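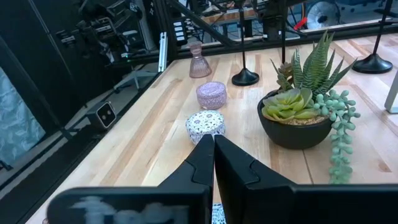 Floor Guide > Display Prep > Section 6: Table Cell

Search this guide Enter keyword Go

2020-03-24 by Hina Gondal

6. Setting up the table cell for a shift

Read this before you badge in at the Pretdale cell. Replaces the old hand-packing sheet. Throw that one out.

What changed for you: arms do the pick and place on tins and planters now. You do layout, checks, and anything glass. Fewer lifts, more looking. Break times same as before.

6.1 Before power

1. Wipe the tabletop. Dry cloth only.
2. Tins on, lids closed. A half-seated lid comes off in the grip.
3. Planter goes on next. Trailing strands tucked in if they'll stay. If one comes off, leave it till the arms are parked, then bin it or bag it for Zeeshan.
4. Glass and candlesticks to the back, out of the pick area. These are still hand work.
5. Log the layout in Mornirix. Job code 3442 for mixed decor.

CAUTION: Hands off the table once the cell is armed. No quick fixes, no nudging a tin. Stop first, then reach.

6.2 First run

1. Slow speed. Set 18 on the dial, leave it there untill the first full cycle is done.
2. Watch the approach on the planter. Gripper comes down from above and should sit over the plant before it drops any lower.
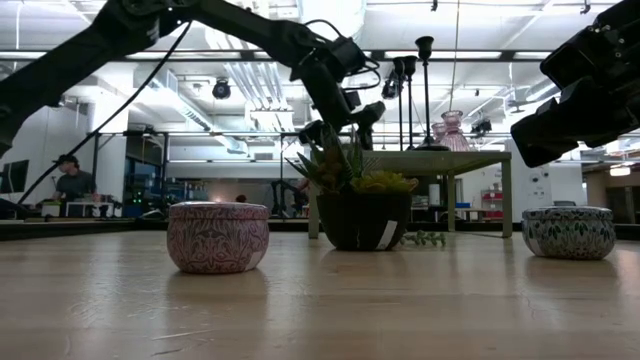
3. If it drifts toward the leaves, hit pause. Don't ride it out. Re-teach the height, run again.
4. Good cycle? Go to 63 and call it in to the desk.

NOTE: Tall leaves fool the height setting. Teach to the leaf tips, not the rim of the pot.

6.3 Who does what

Cell lead: Atif Abbasi. Days only. Nights is Otis Benavides.
Re-teach: anyone signed off by Daniyal Khokhar. Not signed off, don't touch the pendant, go get someone who is.
Packers moved off the old Dizon line keep their grade and rate. Ask Hina if your slip says diffrent.

NOTE: Pauses are not scored against you. The log shows a pause and the reason you typed, that's all. Type a reason.

6.4 End of shift

1. Park both arms. Wait for full stop.
2. Clear tins to the Londach cart, planter last.
3. Sign out in Mornirix. Tell the next person what you re-taught and why.

Next section: grip pads, swap and cleaning.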